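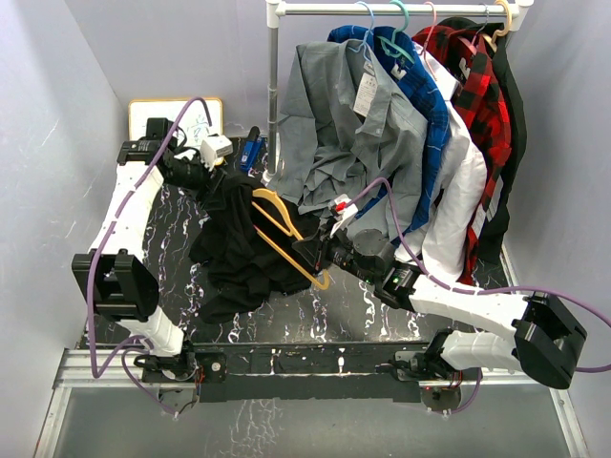 4. Teaching the hanger task

I like to start with the shirt flat and the hanger already in the right gripper. It saves you a lot of fumbling!

1. Put both leader arms in the rest pose, then press Record.
2. Pinch the garment near the collar with the left gripper and lift -- slowly, please.
3. Bring one end of the hanger into the neck.

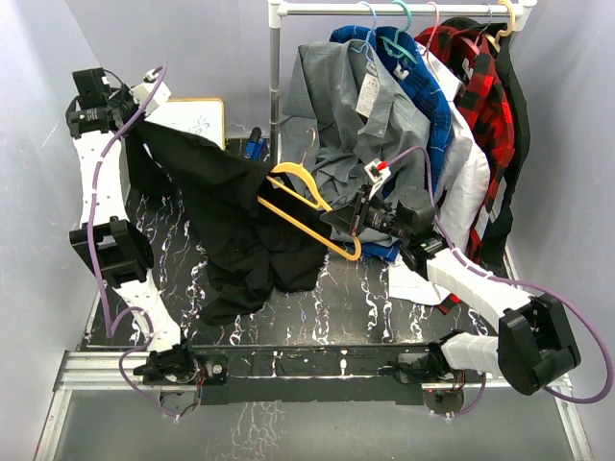 4. Work the other end in, then carry the whole thing over to the rack and let go.
5. Press Stop and name the take.

Note: I keep my takes under 90 seconds and throw out any where I dropped the hanger. Up to 500 takes fit in one Kurkico project.

Caution: Don't yank the leader arms. The followers copy you right away, and a stuck sleeve can pull a cable loose (ask me how I know).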